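조사 보고서는 두꺼웠지만 카르멜라 카사도의 가방은 가벼웠다. 보고서를 들고 다니지 않은 지 오래됐다고 했다. "다들 표지만 보고 돌려주거든요. 이제는 두 쪽짜리 요약본만 가져가요. 그것도 첫 쪽만 읽으시지만."

카사도는 주거 차별을 조사하는 단체 '주노라'에서 일한다. 이번에 나온 보고서는 메이렐리스시의 임대 시장을 다뤘다. 방법은 단순하다. 소득과 직업이 같은 가상의 신청자 둘을 만들고 이름만 바꿔 같은 집에 문의를 넣는다. 그렇게 보낸 문의가 765건이다. 이민자로 짐작되는 이름을 쓴 쪽에만 답이 오지 않은 경우가 232건이었다.

"집주인들은 메일이 스팸함에 들어갔다고 해요. 참 똑똑한 스팸함이죠. 성만 보고 걸러 내니까." 그는 웃지 않고 말했다.

답장을 받았다고 일이 끝나지는 않는다. 한쪽에는 "언제든 보러 오세요", 다른 쪽에는 "방금 나갔습니다"가 간다. 방금 나갔다는 집이 한 달 넘게 광고에 올라 있기도 했다. 카사도는 그런 집을 '유령 계약'이라고 부르며 따로 모아 둔다. 제일 아끼는 파일이란다.
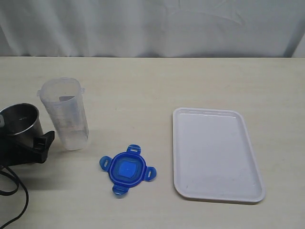

탁자 위의 금속 컵과 검은색 받침.

시청의 반응을 묻자 그는 컵부터 내려놓았다. "7월에 간담회를 했어요. 우려를 표하고, 깊이 공감하고, 검토하겠다고 했죠. 순서까지 지난번하고 똑같았어요." 시에는 임대 차별을 금지하는 조례가 이미 있다. 과태료는 200유로. 말루미크 지구라면 주차 위반 몇 번에 나갈 돈이다. 카사도의 계산으로는 집주인 입장에서 차별이 주차보다 싸다.

그 역시 말루미크에서 자랐다. 첫 자취방을 구할 때는 전화로 친구 이름을 댔다고 한다. "계약하는 날 진짜 이름을 말했더니 주인이 사투리를 잘한다고 칭찬하더라고요. 거기서 태어났는데."

중개업체 '우룸'은 보고서가 나온 뒤 전 직원에게 온라인 교육을 듣게 하겠다고 밝혔다. 교육이 얼마나 걸리느냐고 물으니 카사도는 잠시 천장을 봤다. "점심시간 안에 끝난대요. 수료증도 주고요."

주노라는 같은 조사를 상가 임대로 넓힐 계획이다. 새 신청자 이름은 벌써 정해 두었다. 알려 달라고 했더니 집주인들이 신문은 읽는다며 거절했다.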